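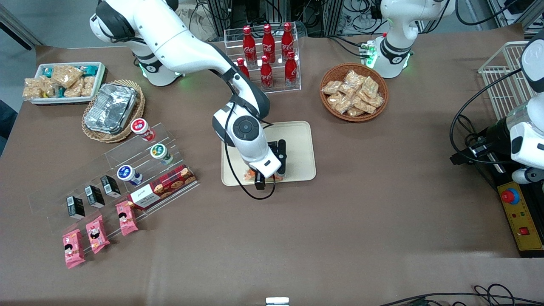 Keeping a Pantry in Order Through the Year

Most pantry trouble comes from two things: food that gets pushed to the back, and shelves that are too deep. You can fix the first in an afternoon. The second takes a tape measure and a few bins.

Start by emptying one shelf at a time. If you pull everything out at once you will run out of counter space and end up putting things back where they were. Wipe the shelf with warm water and a little dish soap, let it dry, and check the corners for crumbs and spilled flour. Pantry moths get going in a spoonful of old cornmeal.

Dates

Write the month you opened a package on a strip of masking tape and stick it to the front. Printed dates only tell you about the sealed package. Whole wheat flour goes stale faster than white flour and keeps better in the freezer. Brown rice is the same. White rice, dried beans and plain pasta last a long time on the shelf, although very old beans stay hard no matter how long you cook them. Soak a handful before you plan dinner around them.

Baking powder loses strength after it is opened. Put half a teaspoon in a cup and pour hot tap water over it. It should fizz right away. For baking soda, use vinegar in place of the water.

Deep shelves

Anything deeper than your forearm needs a bin or tray that pulls forward. Shallow trays work for small packages and packets. Tall bins work for bags of pasta and rice. Measure the shelf at the front and at the back before you buy, as older cabinets are often narrower behind the face frame. We bought a set of Estau bins for the lower shelves and had to take back 2 of them because the lip caught on the hinge.

A turntable is good for bottles and jars and bad for everything else. Boxes fall off the edges and get stuck in the corners.

Snacks and small packages

Take single packs out of the big box when you get home from the store and flatten the box for recycling. Half-empty boxes take up more room than anything else in the pantry. Stand the packs on edge in a tray if they will stand. Put the older ones in front and load new ones from behind.

Keep chips and crackers away from the stove and the dishwasher. Heat and steam soften them even when the bag is clipped. Stale crackers can be crisped again on a baking sheet in a low oven, 150 degrees Celsius if your oven reads that way. Let them cool before you close them up.

Shelf liner

Ribbed plastic liner holds crumbs in the grooves. Smooth liner is easier to wipe. If you have wire shelving, cut a piece of stiff plastic to fit so that small jars don't tip. A piece of brown paper does well enough on a wood shelf and you can throw it out when something spills.

Oil and vinegar bottles leave rings. Set them on an old saucer.

Onions, potatoes and garlic

Store potatoes in a paper bag in the coolest cabinet you have, folded over at the top but not sealed. Onions go somewhere else with some air around them. Garlic is fine in an open bowl. None of these should sit in a closed plastic bin. Check the potatoes when you put the groceries away, and take out any that feel soft.

The list on the door

Tape a sheet of paper inside the door and write down what you finish when you finish it. A pencil on a string stays put. We tried keeping the list on a phone and went back to paper within a month.

For canned goods, buy what you eat. A case of tomatoes is a bargain if you make sauce every week and clutter if you don't. Throw away cans that bulge, leak or are badly dented along the seam, and don't taste what is in them.

When to do it

Twice a year is enough for a full cleaning. May is a good time, before the kitchen gets warm and insects become a problem. Do the second one in the fall before the holiday baking. In between, wipe the shelf where you keep the honey and syrup whenever it feels sticky.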